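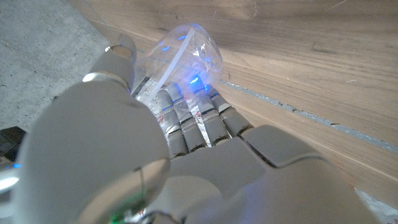

Subbarao Varghese would keep the night flow figure and throw out the rest, he wrote after our February piece on water loss reporting, and he wanted to know why a utility would publish an annual percentage at all when the percentage moves every time a large customer opens or closes. He asked that we put the question to a system that does its own leak work. We put it to Žydrūnas Ozoliņš, distribution supervisor at the Flisville water department, in two calls and a morning at the yard.

Ozoliņš mostly agrees with the letter. Flisville still files the percentage because the form asks for it, and the figure goes to the town board once a year with a page of notes attached. He does not use it to plan work.

"It's a ratio with somebody else's water on the bottom," he said. "We lost the laundry on the east side and our percentage got worse the next year. Same leaks. Same volume going into the ground. The denominator went down, and I had to stand up at a meeting and explain a denominator."

What he uses is minimum night flow, read by zone between 2 and 4 a.m., when legitimate use is low and fairly steady. Flisville splits its system into metered zones, each fed through a single chamber with a magnetic flow meter on the inlet and a pressure transducer on either side of the reducing valve. The readings go into Horkero, a logging package the department bought with the meters and has kept through two changes of computer. Each morning it plots the night line for the past month against the same line a year earlier.

The reading takes some care. A zone with a lot of lawn irrigation on timers will show a high night line all summer, and the operator has to know which streets those are. A zone with a bakery has a step at 3 a.m. that belongs to the bakery. Ozoliņš keeps the known night users on a sheet taped inside the cabinet door and has the meter reader correct it by hand.

"The software will let you enter an allowance per connection," he said. "We did that at first. Then we'd get a zone that looked clean and I'd drive it and hear something. The allowance was too generous and it was eating a real leak. So now I look at the shape. If the floor comes up and stays up, something happened. I don't much care what the floor was supposed to be."

A step change is the easy case. The line sits flat, then rises overnight and holds the new level, and a crew goes out. The slow case is a service line weeping at the curb stop, then another one two streets over, so that the floor drifts upward across a season without ever giving a date. For those the department runs a survey regardless of what the plot shows.

Varghese's second point was about boundaries. A zone is only as good as the closed valves around it, he wrote, and in his experience at least one of them is passing.

"He's right, and it's usually the one you didn't operate," Ozoliņš said. Flisville proves each zone by shutting the inlet at night and watching the pressure fall. If the zone is tight, the pressure drops toward zero at a rate set by consumption and leakage. If it settles at some value and stays there, water is coming in through a boundary. The crew then goes around the closed valves with a listening stick until one of them hisses.

The floor for that test is 20 psi. Below it he reopens the inlet whatever the state of the test, to keep from pulling groundwater in through the same holes he is looking for. This means the test is sometimes inconclusive on the low side of town, where static pressure is high and the zone takes a long while to come down. He repeats it on another night. He has also stopped running it in cold weather, after a hydrant that had been opened to speed things up would not seat again.

On the boundary with Tisport, which buys water from Flisville through an emergency interconnection, the valve was found passing on the first test. It had been passing, he believes, since it was installed. There was a small rock in the seat. The valve had been exercised on schedule and marked closed each time, since it turned the right number of times and stopped.

"Turns are turns," he said. "It told us the stem moved."

Once a zone shows a rise, the work goes to acoustics. The department owns a Hellström correlator with two sensors and a radio box, and a ground microphone that gets more use. The correlator is set on two fittings on the same main, and the instrument compares the arrival of the leak noise at each. The difference in arrival, the distance between the sensors, and the speed of sound in the pipe give a position. Two of those three have to be supplied by the operator.

The distance should be measured along the pipe with a wheel, and often it is paced, or read off a drawing. Ozoliņš described one case on a six-inch cast iron main where the drawing showed a straight run between two hydrants. The crew dug at the indicated position and found dry clay. They dug again farther along and found more of it. When they finally wheeled the route and traced it with a locator, the main went around the back of a church lot that had not been a church lot when the pipe was laid. True length between sensors was 551 feet. The drawing had it a good deal shorter. With the right number entered, the correlator put the leak at a joint under the parking lot drive, and the third hole was wet.

Sound speed is the other input. Metal pipe carries the noise quickly and far. Plastic carries it slowly, and the sound dies off within a short distance, so sensors have to be set closer together than the fittings usually allow. Mixed runs are the worst. A break in cast iron gets repaired with a length of PVC, nobody updates the record, and the next correlation across that stretch is wrong by an amount that depends on how much plastic is in it.

"You can enter the run in segments, iron, plastic, iron," he said. "If you know. What I do is correlate it, then move one sensor to a different fitting and correlate it again. If the leak moves, my pipe data is bad. A leak doesn't move."

He confirms every position with the ground microphone before paint goes down. On a paved street this is a matter of stepping along the line and comparing levels at a fixed gain setting. On grass he pushes a probe rod in and listens on the rod. Wind makes it useless, and so does a transformer. Much of it is done late in the evening for that reason, with one person listening and one watching traffic.

Varghese had asked whether pressure reduction was being used as a substitute for repair. Ozoliņš took some time over this one. Flisville lowered the night setpoint in its two oldest zones, and the night line fell in both. It fell by more than a square-root relation would predict, as is common where the leaks are splits that open wider under load. Nothing was fixed by it. The board saw the plot and asked whether the replacement program could be pushed back a year.

"I should have shown them the break count and the flow on separate pages," he said. "The breaks did go down. That part was real, you're easing off the pipe every night and it fatigues less. But the holes that were there are still there, they're just running slower. I said that. It was a bad page."

The replacement program was kept, in a shortened form.

The listening survey covers the whole system on a rotation. The department has over 250 hydrants, and each one is a listening point, along with valves in between where the spacing is too long. The sensor goes on the operating nut or a bare flange. Paint muffles it, and a hydrant with a plastic riser below grade is close to silent whatever is happening on the main. Those are flagged on the map, and the crew goes to the nearest curb stop.

For the record of each point he has settled on a level, a yes or no, and a free text line. There used to be a five-step scale for the type of noise. Two people walking the same street gave different answers on it, and it was dropped.

Repairs get a closing reading. The zone's night line is checked on the following nights, and the drop is written on the work order in gallons per minute. When the drop is smaller than the hole looked, the crew goes back out with the microphone. He said a large leak commonly masks a smaller one nearby, and the smaller one can be heard only once the first is clamped. He would like to see that closing figure in the annual filing in place of the percentage. There is no box for it.

We asked what he would tell a system starting with no zones and one master meter. He said to put a recorder on the master meter and read the night line for the entire town until it made sense, then close valves for a single night and see which part of the town the water was going to. No chambers need to be built for that. The valves have to work, and finding out which ones do will take up the first season.

Varghese's letter had a last question, on whether customer-side leaks should be counted in the night line or taken out. Flisville leaves them in. Running toilets are a steady part of the floor in the apartment zone, and Ozoliņš has no way to separate them without hourly reads from every meter, a project that has been in the capital plan under one name or another since he started. He sends the building managers a letter when the floor rises and no noise is found in the street. Some of them call back.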